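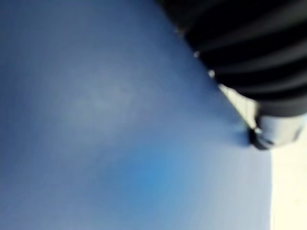
Figure 2. Blue surface, upper part with pale patch.

Quintanilla objected that shift workers in Trundville nap by habit, so a diary can't separate tired from bored. Fair point. We kept the diaries anyway – 172 returned, all from September, most of them readable. Night staff wrote less on thier days off. Gaps coded as missing, not as sleep. Kowalczyk recoded the first 100 and changed very little, mostly start times. Commute naps left out, see next section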